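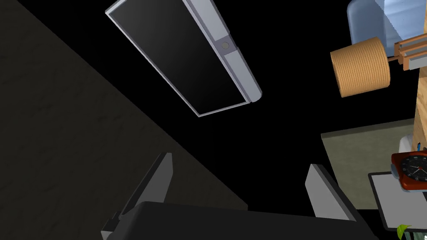
Wrist view, sim, gripper open. Clock and lampshade on the right.

2019-12-14, Siltalgate

Ran the Dradov pose estimator on the Tully render set, 2482 views. Cluttered views score fine. Dark ones do not - error is roughly 7 times higher with few edges to match.
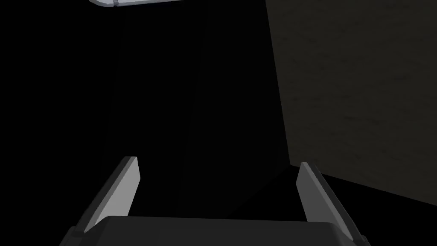 Wrist view, mostly near-black surface. Brown texture at right, low contrast.

Next: rerun 100 dark views in Prunden with 2 exposure settings, same weights.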